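Tabletops and Grain — gallery page

Finally got these up, sorry for the wait. Tables from the March open shop, plus a couple that came in after. Captions are short, I'm typing between coats. If your table is on here and you'd rather it wasn't, write to Svenja Hagedorn at the front desk and she'll pull it.

Click any thumbnail for the larger size. Prices are not on this page, please stop asking in the comments!

Olto, dining size. Went to a family in Jescombe. Four coats, sanded between each one, long weekend of a job. Legs still not my favorite but the top came out great.

Quintana side table. Small one, 41 cm across. Smoke ring on it when it came in, mostly gone now. Mostly.

Tukier bench top. Shop piece, not for sale. Had a glue line I wasn't happy with, redid it, still not happy with it. Moving on.
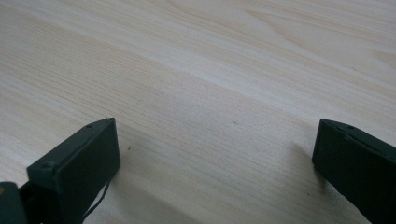 Pale top. Cream to beige with a little pink and yellow in the streaks. Tight straight lines through the middle, then it opens up into those big cathedral curves. Love the long loop at upper right — I'd build a whole table around that one.

Bit of shine on this one where the light hits. Some people want dead flat, some want gloss, I like it somewhere in between. If you want yours duller say so BEFORE the last coat, not after.

Same top again for the print people: job no. 463. Grain direction goes on the order slip, on the diagonal or straight, your choice. Please write it down, last time we had to guess and guessed wrong.

Care, because everyone asks. Damp cloth, then a dry one. No spray polish. Coasters. Felt pads under anything heavy, and dont drag lamps across it. Sun will yellow a pale top over time, so move the fruit bowl now and then or you get a ghost of it.

Olto, second one. Narrower, for a hallway. Customer wanted the knots left in so the knots are in. Filled clear, no color.

Quintana coffee table. Order 271, picked up already. Wobble was the floor, not the table. Checked it twice.

More to come when I get thru the rest of the folder. Page last updated April 22, 2019.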